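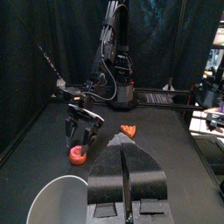 Search this site
Search for... Go

Small Things on the Black Table

I've been collecting tiny shapes for years now, and last September I finally cleared a proper spot for them - a flat black tabletop, nothing fancy, but the colours just sing against it! Anything orange or pink looks twice as bright as it did on the old pine desk, and even the plain white pieces get a bit of drama.

The collection sits at 734 pieces at the moment (1000 is the dream, and I've got plenty of empty drawers waiting). Most of them live in Cellia trays, the shallow ones with 15 little compartments, and I bring out a few favourites at a time so they don't all end up in a jumble.

The little orange triangle. Such a simple shape, and I love it to bits. It's small enough to lose in a coat pocket, which I've done, and I turned the house upside down until I found it again.

The donut! Pink on top with a deeper red around the outside, and a hole in the middle just like the real thing. It's a cheerful colour pairing and I'd happily paint a whole room in it. My favourite piece for most of the winter, and still well up there.

Something big and white beside the small stuff. I like having one large curved piece with a smooth rim near the little ones, for scale as much as anything. The rim catches the light beautifully and the inside goes a soft pale grey in the shade.

A few people have asked where I find things. Landaso had a great clearance bin when I started out, everything 80 cents, and I came home with both pockets full. Postilico is good for swaps if you don't mind waiting on the mail. The Nigam market is my favourite by a long way - get there before nine in the morning, bring coins, and check under the tables as well as on them.

Greens and blues are next, once I've sorted the drawer they're in.

23 likes
6 comments
Share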